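How many demonstrations before a robot hand learns to pick up a cup?

Makis Balaskas
Asked in Robot learning, May

We've got a multi-fingered hand on an arm and we're recording examples so it can learn to pick things up off the floor and put them inside a taped area. So far we have 221 good runs. The supplier's guide says 4,000, which sounds to me like a number chosen by someone who sells recording time. Has anyone got decent results with far fewer? The floor is ordinary office carpet and we're using the wrist camera only.

Markos Andreadis
More data is always better. We did the full amount and it was fine.

Wanting Long
I'd ignore the 4,000 until you know what your 221 look like. At Clondonside we had 74 runs of one task and the policy did well on our own carpet, then fell apart when we moved the tape. It had learned the room. Have a look at what the wrist view takes in besides the hand and the floor:
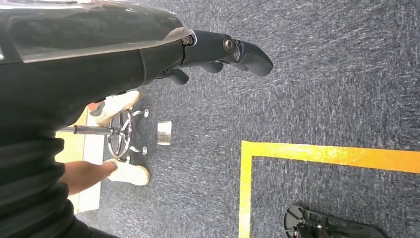
Photo: Stellan Blomqvist / Raltetti

Yellow tape, a small clear plastic thing that hardly stands out from the carpet, shiny chair legs, two white shoes and somebody's arm. If the shoes are in the same place in every run, I wouldn't bet against the model using them to find its way. Clear plastic is a rotten choice for a first object too. Start with something you can see.

Move the tape and the chair between batches. Then hold back nine runs from a layout you never train on and test against those. If it fails there, another thousand from the old layout won't save you, whatever the guide says.

Markos Xenos
Agree about moving things. Less sure about the nine, that's too few to tell luck from skill. And does anybody check what counts as a "good" run? Ours were marked by the same person who recorded them.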